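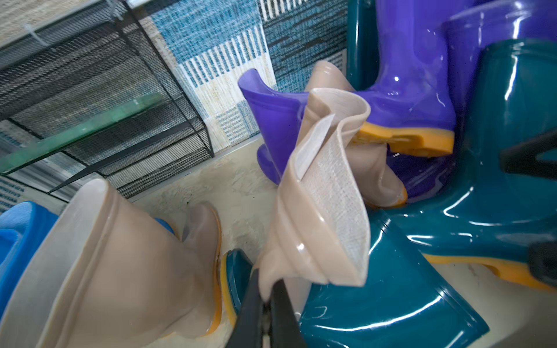 Against the tidy demonstration

Most groups that collect examples for a manipulation policy discard too much. The usual rule is simple: if the operator fumbles, the episode is marked as failed, the objects are put back, and the attempt is made again until it looks clean. The clean attempt goes into the training set. The fumble goes into a folder that is never opened, or is deleted at the end of the week to save disk space.

I think the rule is wrong, at least for soft objects, and I would like to see it dropped from the standard collection protocols, ours included.

The case I know best is footwear. The Tusidero set, which we closed in May, covers picking up rubber boots from a floor and standing them in pairs. It holds 381 episodes that passed review. A further 41 were rejected by the reviewers. I went through the rejected ones in full, and 24 of them ended with every boot standing where it should. They had been thrown out because of what happened on the way there: a boot taken by the shaft and folded over, a boot lifted upside down and then turned, a grasp released and taken again a few centimetres further along.

A rubber boot has few good places to hold it. The sole is thick and stiff and is usually wider than the jaws can span in a useful direction. The shaft is easy to close on but gives way at once, and after that the geometry the camera sees has little to do with the shape of a boot at rest. The lining may be facing outwards. The opening may be pressed shut. A policy that has only been shown upright boots held neatly at the rim has no information about this state, and it will reach this state often, as its grasps are less accurate than the operator's.

That argument is old. Anyone who has worked with imitation learning knows that small errors carry the robot away from the states in the data, and that the data should therefore include some of those states along with the way back. What puzzles me is that people who accept this in a paper go on to write a collection protocol that removes exactly those states by hand. The Zwane protocol, which many smaller labs have copied, allows one regrasp per object. A second regrasp ends the episode. I have not found a written justification for the figure.

The main objection is that operators are not consistent when they recover. One will set the boot down and start again, another will shake it, a third will press it against its neighbour to straighten the shaft. A model trained on all three may average them into something useless. This is a fair point, and with the older regression policies it was decisive. It is weaker with models that can represent several separate courses of action, and it can be met in part by agreeing on a recovery method before collection starts. Set it down, open, back off, look again. That takes a few minutes to teach.

A second objection is cost. Recoveries make long episodes, and the annotators at Zusteo charge by the minute — reasonably enough. But a rejected episode has already been paid for in operator time, which is the larger sum in every budget I have seen. Throwing it away saves only the cheaper half.

There is a better objection, and I do not have a full answer to it. If fumbles are kept, the model may learn to fumble. Behaviour cloning does not distinguish the bad grasp from the good correction that follows it. The remedy we are using is to mark the moment at which the correction begins and to leave out the actions before it, while keeping the images as context. For the Flulluvier set this needs one extra label per recovery. It depends on the annotator choosing the moment well, and two annotators given the same 14 episodes disagreed by more than a second in several of them. I would still take a rough label over an empty folder.

The arrangement of the floor deserves the same treatment. Protocols tend to ask for objects at fixed distances, on a plain surface, none touching another. Boots do not lie like that in a hallway. They lean, they overlap, two of the same colour end up heel to heel, and glossy rubber throws highlights that move when the wrist moves. Spacing them out makes the reviewer's work easier and tells the model very little about where it will be used.

August 28, 2021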